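Skillden Community Help
Home Topics Ask the Community Guidelines Sign in

Filed under: Playrooms and Early Learning > Storage and Cleanup

Sorting large toy bricks by color: open bins or closed containers?

Posted by Zostanby Playroom Office, 7 March 2024

Our center maintains one playroom for children between two and five years of age. The room holds 258 large toy bricks of the chunky kind, which until now have been kept together in one deep chest. Staff report that the children empty the entire chest to find a few pieces, and that cleanup regularly runs past the end of the session.

We are considering a change to small open bins, one color to each bin, and have begun with the lime-green bricks. A black plastic bin without a lid is in use for this purpose. 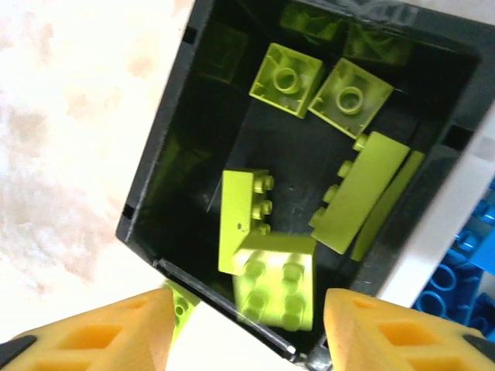 Points on which we request advice

1. Whether bricks of different shapes but the same color should share a bin, or whether the long bricks should be stored separately from the square ones.
2. Whether a lid is advisable. The bins would stand on the floor, within reach of the children.
3. How other centers deal with bricks left on a hard, polished floor. Our playroom has no carpet, and we regard stray bricks as a tripping hazard.

Replies from centers with a similar age group would be particularly welcome.

Posted by Nair Family Room

Our center made the same change last June and has retained it. We offer the following observations.

Sorting by color alone is sufficient for this age group. We attempted to divide the bricks by shape as well and withdrew the arrangement after 3 weeks, as the younger children did not follow it and the staff were re-sorting every bin at the close of the day. Square and long bricks may share a bin without difficulty, provided that the bin is not filled to the top. We set a limit of 50 bricks per bin.

We do not recommend lids. A child who can see the bricks will return a brick to the correct bin — a closed container tends to be passed over.

With regard to the floor, we suggest a short check after the bins have been filled and before any toy containers are moved back into place. Bricks are often left close to the larger toys, where staff do not think to look. A marble-patterned floor also reflects the overhead lights strongly, and we would advise walking the room from both ends, as glare can hide a small item from one side.
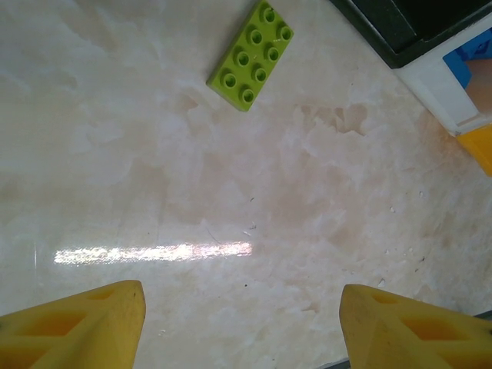 Lime-green brick, two rows of four studs, on the polished floor.

A foam mat under the building area reduces both the noise and the spread of the bricks. It should lie flat at the edges and be wiped down at the end of each day.

Posted by Ziketti

Labels. Put a colored sticker on the front of each bin. We have 100 bricks and it works fine.

Related topics
Cleaning large plastic bricks between groups
Foam mats on tile floors: which thickness?
Picture labels for toy shelves
When to retire a cracked storage bin
Cleanup routines for mixed-age rooms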